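Trips > Days Out > Factory Visits > Drisell Open Day

I have wanted to get inside the Arnex building in Drisell for years, mostly because I drive past it and the sign only says "Household Liquids," which could be anything. So when they opened the doors on 2nd May I was in line early, with a granola bar and much too much excitement for a grown adult.

It's bottles! They fill bottles, they test bottles, they argue about caps. The filling hall alone puts out 4,000 an hour when the line is going flat out, and we got to stand behind the yellow rail and watch for as long as we liked (I liked for quite a while). The noise is something else, a kind of endless clinking rattle even though it's all plastic, and they hand you foam earplugs at the door. Take them.

After the hall you go up a metal staircase to the rooms where they try things out, and this was my favorite part of the day. One table was all about shapes, and why a fat round top on a thin neck is such a pain to pack. I'd never given that a single thought. Now I keep turning things upside down in my own kitchen to see how they'd sit in a box. 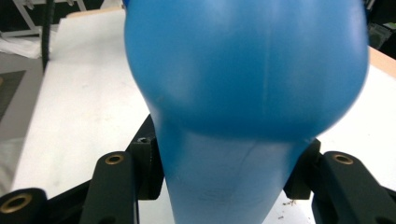
Big blue bulb, narrow neck, a few scuffs.

We had a good talk in our group about blue, too. The guide said blue outsells every other color they do, and that when they tried the same stuff in a pale green a while back the stores sent most of it home again. They showed us 23 little squares of blue on a card and asked us to choose the one that looked "cleanest." I picked one near the middle and was told that's what almost everybody picks, so there goes my artistic eye.

Lunch was in the Foltedus cafe across the parking lot. Get the potato soup, skip the wraps. There's also the Yordanov Room next door with old labels on the walls going back to the beginning of the company, and you could easily miss it because the door looks like a supply closet. My favorite was a dish soap label with a duck wearing an apron.

Then back upstairs for the second half, which was liquids, labels and cartons. I was surprised how much thought goes into the box. Flaps, glue, how many fit to a layer, all of it.
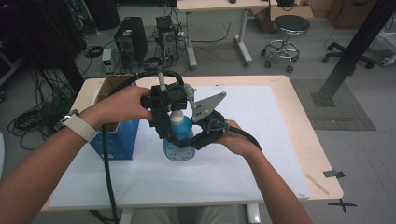
Do you have to book ahead for the open day?
Booking isn't needed for the filling hall, but the upstairs rooms go by numbered ticket and only 69 are handed out, so come early and ask for one at the front desk.

Parking is free and a bit of a scramble. I left the car by the river and walked, which took me past a very good bakery, so no complaints. They're talking about another open day in June and I'd go again just for the duck.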